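Ticket 834 - Cekent gallery plugin, captions vanish after update
Opened Dec 9, 2019
Site: Trikholm theme, hosted on Zarnudach

Great news, I can reproduce this one! Updating the plugin wiped the captions on 52 of the 201 gallery posts. All 52 use the old shortcode, so that's a really helpful clue. Turned caching off, same result. Switched to the default theme and every caption came back - love it when that happens. 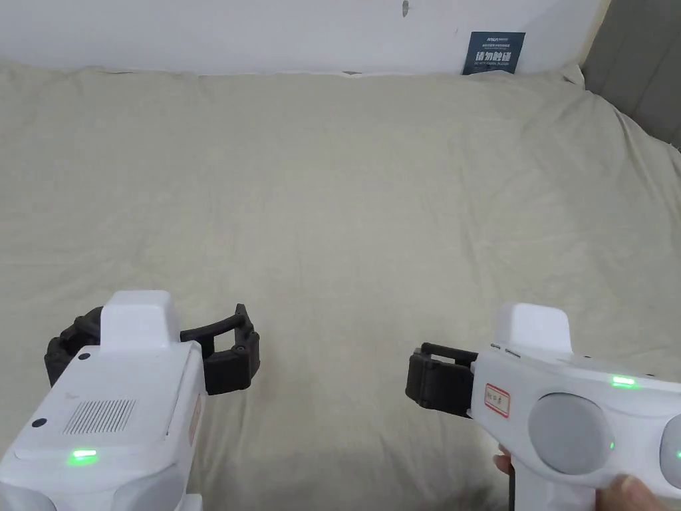

Do I need to re-enter the missing captions by hand?

The captions are still in the database, so leave them as they are and they'll show again once the theme filter is fixed.

Found it! Trikholm hooks into the caption output at priority 30 and returns an empty string for the old shortcode. Moved the fix into a child theme, testing on staging now.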